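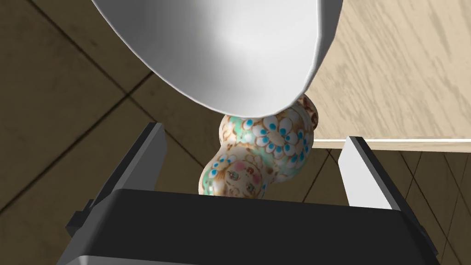
How long should a decent stand mixer last in a home kitchen? Fifteen years if you bake most weekends, longer if you keep the grease fresh and don't knead stiff dough on the top speed.

That's the short version. The long version is why I drove out to Dovstead in March with a dead mixer on the passenger seat, belted in because the thing kept setting off the seat alarm.

The mixer is a Rantala. The old heavy one, tilt head, the model everybody's aunt had. Mine came from a yard sale and cost me less than the flour I've put through it. Ran fine for years. Then one night, halfway through a batch of rye, a noise like gravel in a coffee can and the beater just stopped. Motor still humming. Nothing turning.

Gear, said Bernadette Chauvin, before I'd finished telling her on the phone. Bring it over.

Chauvin has been fixing small kitchen appliances for most of her working life, first at a department store service counter, now in a one-room shop behind a shoe store. Mixers mainly. Food processors when she's in the mood. No espresso machines, she's firm about that. The bench runs along the back wall and there's a radio that gets one station.

She had the top of the Rantala off in no time. One pin, a few screws, lift. Inside it smelled like an old garage.

"There's your trouble," she said, and pointed with a screwdriver at a gear with half its teeth missing.

It's called the sacrifical gear, and it's meant to fail. Softer than everything around it. When the dough is too stiff, or a spoon goes in where a spoon shouldn't, the soft gear strips and the motor lives. A cheap part and an hour's work. Most people hear the noise and put the mixer out with the trash.

That bothers her more than anything. She gets calls from people who already threw it out and want to know what to buy next.

So, what to buy next. I asked.

She won't name a favorite. She will tell you what she sees on the bench. The Wostberg comes in less than it used to, and when it does it's mostly the speed control board, and the board is a sealed unit so you swap the whole thing. Pricey. The Skulico is newer, lighter, very quiet, sells well. Direct drive so there's no belt to wear. But the early ones had a head lock that worked loose, and if the head bounces while you knead, the bowl seat wears too. Skulico changed the lock later on. If you're buying used, lift the head and wiggle it. More than a tiny bit of play, walk away or talk the price down.

Watts came up. They always do. The Skulico box says 1009 watts, right on the front in big type, and my old Rantala is rated at 200. You'd think it would be no contest.

"Watts is what it takes out of the wall," Chauvin said. "I want to know what it does at the hook."

A gear-driven mixer with a modest motor can push a hook through bread dough all day. A high-watt motor with poor gearing will run hot and smell. What counts is turning force at low speed, and hardly any maker prints that on the box. What she does in a store is pick the thing up. Heavy is usually good. Metal gears are heavy. Then she asks to hear it run on the lowest setting, empty. A smooth low note is what you want. If it surges, or there's a whine that comes and goes, pass.

Not very scientific, she admits. It's served her pretty well.

A few things I wrote down while she worked, in the order she said them.

Flour dose matters less than how stiff the dough is. Three pounds of soft brioche is easier on a mixer than half that in bagel dough.

Knead on speed two. Every manual says so and people go up to four because it looks lazy at two. It isn't lazy.

Six minutes, then let it rest. Feel the top of the housing with your hand. Warm is fine. If you want to take your hand off, stop.

Check the beater height. There's a screw under the neck on nearly all tilt-head models. The beater should clear the bottom of the bowl by the thickness of a coin, no more. Too high and you get dry flour in the bottom, and everyone blames the recipe.

Don't put the coated beaters in the dishwasher if the manual says hand wash. The uncoated ones go gray and leave gray on everything.

And the grease. This is the one that gets people. A mixer that sits still for a year will let the oil separate out of the grease, and then it drips down the shaft and into the cake batter. Looks awful, like something has broken. Nothing's broken. It needs the old stuff scooped out and new packed in. Run it for a couple of minutes every month or so even if your not baking, and it'll mostly stay put.

She packed mine while we talked. Food-grade grease from a tub, put on with what looked like a popsicle stick and was a popsicle stick. More than I would've used. Then the new gear, then a wipe, then the lid back on.

Is it worth it, for a machine this old? Depends what you pay for the work, obviously. Her rule is simple enough. If the repair is under half of what a comparable new one costs, fix it. If the motor itself has burned, think hard. If the housing is cracked, no. She has a shelf of cracked ones she takes parts from, and she's a bit sad about each of them.

Parts are the other question. Rantala gears are still easy to get, there are small shops that turn them. Wostberg parts come through authorized dealers only and the wait can be long. Skulico sells a gear kit direct, and she gives them credit for it. What she doesn't know is whether they'll still be selling it ten years from now, and neither does anyone else. Ask before you buy, she says. Call the number in the manual and ask if they stock the gear for your model. If the person on the phone doesn't know what you mean, that tells you something.

We tested mine with a lump of dough she keeps in the shop fridge for this. It's not for eating. Stiff stuff, salt and flour mainly, gray from handling. The Rantala took it on speed two and didn't slow down — a low steady grumble, same as ever.

I paid, she wrote the date inside the base in pencil under somebody else's date, and I carried it back to the car. The seat alarm went off again at the first light.

Rye came out fine. A little dense, but that was the flour.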